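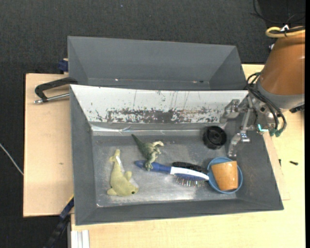

Washing soft toys at home takes one evening and a dry day. Start by reading the care tag, and if there is no tag, treat the toy as hand wash only. Sort by color before anything gets wet. A yellow-green plush dolphin goes with the other light toys, and anything red or navy waits for its own water. A gray plastic or metal bin with sloping sides works well for holding the sorted toys.

Check the seams

Turn each toy over and pull gently along every seam. Close any gap with a few small stitches now, or the stuffing will come out in the wash. Press the belly and feet for a sound box or battery pack. If you find one you can't remove, skip the washing and wipe the fur with a damp cloth.

Machine wash

1. Put each toy in a zippered mesh bag or a tied pillowcase.
2. Add a towel or two to balance the load.
3. Use cold water, the gentle cycle and half the usual detergent. No fabric softener.
4. Run a second rinse.

Hand wash

Fill a sink with cool water and a teaspoon of mild soap. Push the toy under and squeeze it for two or three minutes. Change the water and repeat until no suds come out. Roll the toy in a dry towel and lean on it. Don't wring it, as this twists the neck and fins out of shape.

Drying

Reshape the toy while it is damp and set it on a rack near a fan. Turn it every few hours. A small toy I washed in October weighed 397 grams wet and took two days to dry in the middle. Keep it off the radiator, which can melt the fur tips. When the outside feels dry, squeeze hard at the thickest part. If it feels cool, leave it another night.

Brush the fur with a clean, soft toothbrush once it is dry.

Jovita Villalobos wrote in to ask about beanbag fillings. Plastic pellets can be washed cold. Rice or wheat fillings can't, so open the seam, empty the filling out and wash only the cover.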